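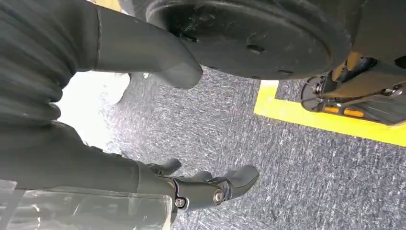 Marking a parking corner on carpet takes longer than the Arner tape leaflet claims, and I doubt its promise of "no prep at all." Clear the floor first. Plastic film like the clear, crinkled sheet at bottom left should be moved well away before you start – tape stuck to film holds nothing in place.

### 4. Laying the corner

1. Vacuum the carpet twice.
2. Snap a chalk line for each side. The leaflet says you can judge it by eye. I can't.
3. Lay the first strip and press it down with a hand roller.
4. Butt the second strip against the end of the first and check with a square.
5. Wait around 3 hours before rolling anything across it. 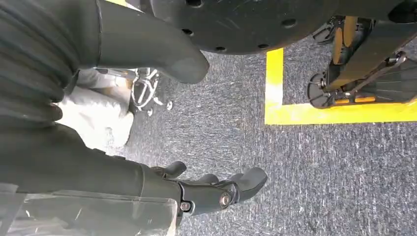

*Fig. 2: Yellow tape corner on speckled carpet.*

**Note:** The leaflet rates the tape for 800 crossings. Zinhle Mtshali stopped counting at 200, with one end already lifting.

**Caution:** Pull old tape slowly and low to the pile. Try a short piece first.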